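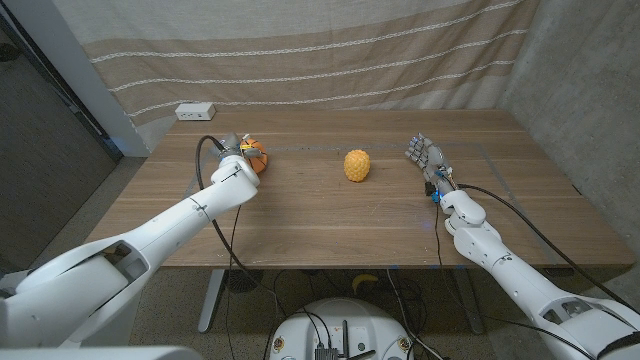 **girkeo_fan** wrote:
I have been at the open day of Gostik, in their Barkia hall, and I want to share my impressions. Entrance was free, the queue was long. At the two-arm stand the left hand had a small orange basketball between its fingers and the right one was spread open near a yellow bumpy thing, like a little pineapple. I stayed there the longest. My ticket had number 152, so please imagine the crowd.

**stefanou_m** wrote:
> I stayed there the longest

Why? For me the talk was much better. A ball on a table I can see on any video.
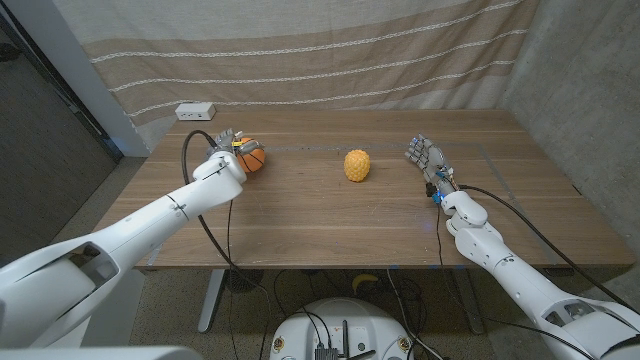

**girkeo_fan** wrote:
The talk was good too, I agree. But Ertuğrul Kaplan answered every question at the stand, also the stupid ones (mine). In the talk we had only 8 minutes for questions.

**old_lathe** wrote:
I must disagree with both of you. They should show a real job, with parts from a factory. My nephew was bored.
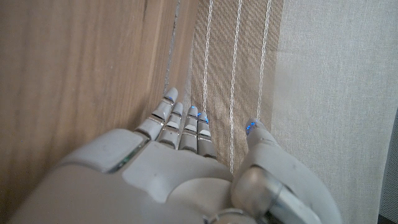 Barkia, November

**girkeo_fan** wrote:
I went back for the second visit, as I had promised. This time I looked more at the fingers: silver bands at the joints and small blue lights near the tips. @old_lathe, I asked about factory parts. Mr Kaplan said they are planning it for spring.

**old_lathe** wrote:
Then I will come in spring. Without the nephew.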